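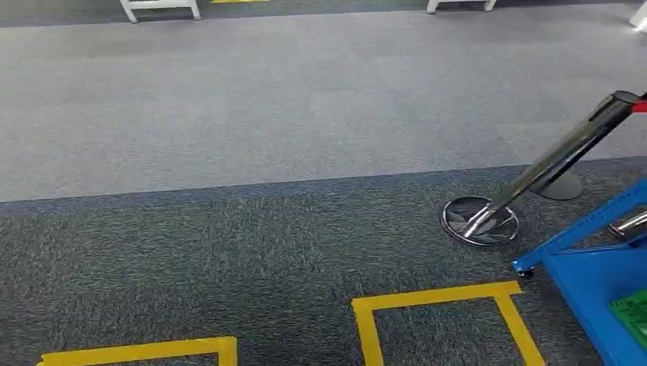
Chapter 11
Learning from Demonstration in Shared Floor Space

11.1 Introduction

The methods treated so far in this book assume that a robot's workspace has been prepared for it. Walls are mapped, objects stand upright, and the floor is one even surface. Public halls, lobbies, and loading areas seldom meet these conditions. Carpets of different shades meet at an angle, a stanchion post may lie tilted across open floor, and tape markings may show where equipment belongs without presenting any barrier to a wheel or a foot. A robot that works in such places must decide which of these features matter to its motion and which do not.

This chapter presents a research method for making that decision from recorded demonstrations. The method was developed by Leonie Haberkorn and Bahman Hosseinzadeh at the Zalthorpe laboratory and is known as Futis. It takes as input a sequence of views from a head-mounted camera, together with the motion of the demonstrator, and produces a map in which each region of floor is given a cost. The cost expresses how strongly the demonstrations avoid that region.

11.2 Statement of the Problem

Consider a patch of floor bounded by yellow tape. In one building the tape marks a storage position that may be crossed freely. In another it marks a zone that must be kept clear. The camera receives much the same signal in both cases. The difference lies in what people do when they reach the line, and a learning method must recover it from their behavior.

Reflective objects raise a second difficulty. The polished base of a stanchion mirrors the surrounding floor, and a depth sensor may report a surface below the true one or no surface at all. Early versions of Futis treated such readings as free space. The correction, due to Tùng Phan, is derived in Section 11.4.

11.3 Data and Main Result

The results in this chapter rest on 3,000 recorded demonstrations, of which 2,000 were used for training and the remainder were held back for testing. The collection was closed on March 15, 2021, and no recordings were added after that date. Each test was repeated with 3 different starting maps.

The principal finding is that boundaries between carpets of different shade received almost no cost after training, while fallen posts and the edges of low carts received a high cost in every test. Taped zones fell between the two and varied by building. Ostap Horobets has argued that this variation reflects local custom and should be kept in the model. The opposing view, that it should be averaged out, is considered in Section 11.6.

Readers should be familiar with the cost functions of Chapter 9 before proceeding.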